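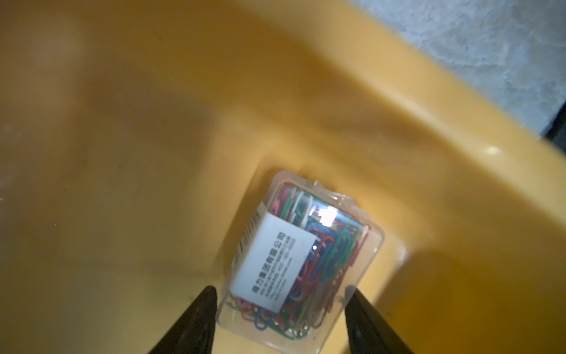
Paper clips, at the bottom of the yellow bin.

I finally did the desk drawers on Saturday. All 4 of them! I'd been putting it off since we moved into the Trelley apartment, because the drawers close just fine if you push, and a drawer that closes is very easy to ignore.

My method (if you can call it that) is the yellow bin. I put it on the floor, I dump in anything I can't decide about in five seconds, and then once the drawers are empty I have to deal with whatever's in there. My sister-in-law uses laundry baskets for the same thing, but small stuff falls through the holes and then you're crawling around looking for thumbtacks. A bin with solid sides is the way to go. It could use a good wipe, I know. It's on my list.

So, the paper clips. I love them. They're the colorful plastic-coated kind in a little clear box, and I can't remember the last time I clipped two pieces of paper together. Everything I get from work is a PDF now. But I used to go through them like crazy when I was doing the Ganham newsletter, a different color for every section, and I just couldn't put them in the giveaway bag. They're staying. Top drawer, left side, next to the stamps.

Things that did not make the cut: the manual for a printer we gave away two apartments ago, a calculator with a sticky 7, three phone chargers that fit no phone in this house, and a whole stack of Sombatkul takeout menus (they changed the prices in April anyway, and I always get the same noodles). I also tested every single pen on the back of an envelope. Out of 21 pens, more than half were dead! Why do I put them back in the drawer when they don't work? I must have done it dozens of times.

I still need something to divide up the second drawer. I looked at the trays at Flornell and they're pretty, but I'd need two and the drawer is a weird depth, so I'm going to try cut-down cereal boxes first and see if I can live with them. If anyone has lined theirs with contact paper, tell me whether it peels. The bottom drawer is just cables, and I'm saving that for a rainy weekend.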